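**Brurside, Tuesday, September 19, 2023** - The Brurside school district will start a lunchroom recycling program at its two elementary schools next month, after the school board approved the plan Monday night.

Under the plan, students will empty their drinks at a sink near the tray return, then sort bottles, cups and food scraps before going out to recess. Everything except milk cartons now goes into the same trash cans.

The district ran a trial at Stevano Elementary in February. During that month the school sent out 223 bags of lunchroom trash, down from 453 the month before, according to a report given to the board.
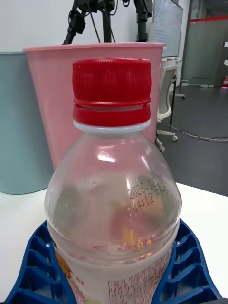

*A plastic drink bottle with a red screw cap. Caps can stay on under the new rules.*

Esperanza Achterberg, who runs food service for the district, told the board that liquid was the main problem in the trial. Bags with half-full bottles in them leaked on the way to the dumpster, and the hauler turned some loads away.

"The kids picked up the sorting in a few days," Achterberg said. "Getting them to pour out the drink first took longer."

The second school, Soliman Elementary, does not have a sink in its lunchroom. The board set aside money to put one in along the back wall, and the work should be done over the fall break. Until then Soliman will use a bucket with a strainer. 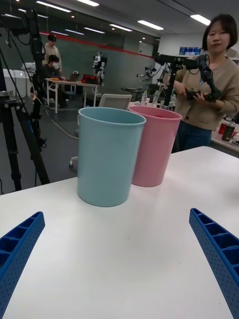

Sorting will be by color. Blue is for bottles and cans, and pink is for cups and other tableware that can be washed and used again. Food scraps will go in a green cart kept by the kitchen door. Board members asked if younger students would be able to follow the system, and Achterberg said kindergarten classes would get a practice lunch first.

The schools will also stop buying throwaway cups. Skimico, the district's kitchen supplier, will deliver 459 reusable cups to the two schools before the program starts.
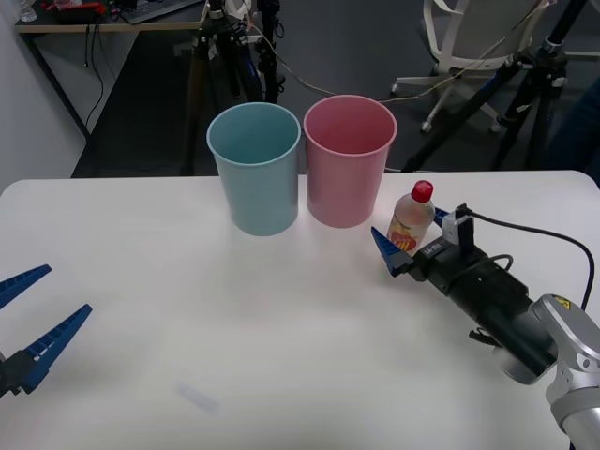
*Blue and pink cups next to a small bottle with a red cap.*

Parent Nivaldo Rezende spoke during public comment and said he supported the plan but was worried about time. Lunch at Stevano is 25 minutes, and his daughter often comes home with half her sandwich.

The board did not change the lunch schedule. It asked for a report on wait times at the tray return after the first six weeks - sooner if the lines back up into the hallway.

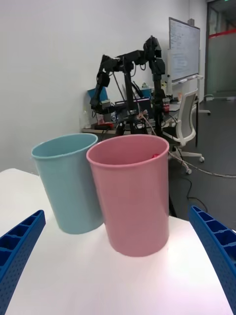
*Plastic cups come in more than one color.*

The vote was 5-1. The district is looking for adults to help at the sorting tables during the first two weeks. Sign-up sheets are in both school offices.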